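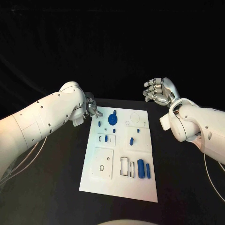
The Kaimal cell with both hands over the parts sheet.

Kaimal cell: common questions

Who looks after the cell?
Wendell Rosenthal at Mendgate handles setup and repairs. Operators can do anything on this page themselves.

Where does the parts sheet go?
Centre it on the black table, narrow side toward the backdrop as the head camera sees it. Put the blue parts out after the sheet is down, then run the layout check from the Storkero menu. If the check fails twice, lift the sheet and start again.

Can I use a different tabletop or backdrop?
Please don't. The colour settings were made for white plates and blue parts on black. Creases in the cloth are fine.

How often do the hands need attention?
Wipe the fingers at the end of each shift with a dry cloth. Every 300 hours, run the finger calibration, which takes 23 minutes. Clear the sheet first.

One finger stops short when the hand closes. What now?
Power down and wait 60 seconds before touching the hand. Look for grit at the finger joints, then check the plug at the wrist. If the finger still stops short after a restart, leave the arm parked and call Wendell.

Do the cables need to be tied down?
Leave slack under both arms — a tight cable will pull at the wrist when the elbow lifts. Keep them off the sheet.

Can I swap the left and right hands?
No. Each is calibrated to its own arm.

Where do I get spare blue parts?
From Skokwood. Order by the number on the bag label and allow 2 weeks, longer in December.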